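4. Recording episodes with the handheld gripper

Read Section 3 first. If you skipped it, the unit will beep at you until you go back, and it has more patience than you do.

4.1 Before the first episode

1. Charge both grippers to full. The left one always claims to be full. Leave it another half hour.
2. Wipe the lens with the cloth supplied. Your shirt does not count.
3. Open the Sediren recorder and choose a task card. For this section, use "Small items, thin" (jewelry, cords, chains).
4. Set out the items on a flat surface where you can reach them without leaning. A bedroom floor is fine. So is a kitchen table, if your household allows it.

Note: Do not tidy up. The Lerkitis training set already holds 1,351 episodes shot on bare white desks, and the model trained on them was baffled by a blanket.

4.2 Recording

1. Press the side button once and wait for the tone.
2. Hold still for 2 seconds. This is longer than you think.
3. Bring the fingers down over the item, close them slowly, and lift.

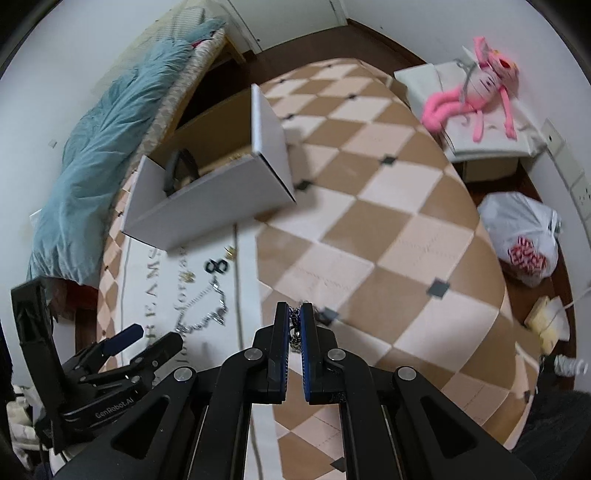 4. Carry the item to its target at the speed you would use with a full cup of coffee. Lower it, open the fingers, back away.
5. Press the side button again. If you forget, the recorder will keep going and file your trip to the fridge under "Small items, thin."

Caution: Chains tangle. If one snags on a finger pad, end the episode before freeing it by hand. Never pull. The pads are sold in pairs, at a price that suggests they are jewelry too.

4.3 Good, bad and useful

Keep an episode if you dropped the item and picked it up again with the gripper. Mark it "Recovered." We want these, and people delete them out of pride.

Discard an episode if your bare hand did any of the work, if the lens was covered, or if a pet took part. The Beltrán review team rejected 939 clips in August, and cats had a paw in more of them than we expected.

4.4 Uploading

1. Connect the recorder to Wi-Fi and choose Send to Isau.
2. Leave the unit on until the light turns solid green. Blinking green means almost. It can mean almost for a long time.
3. Check that the episode count on the screen matches the count in your account before you clear the memory.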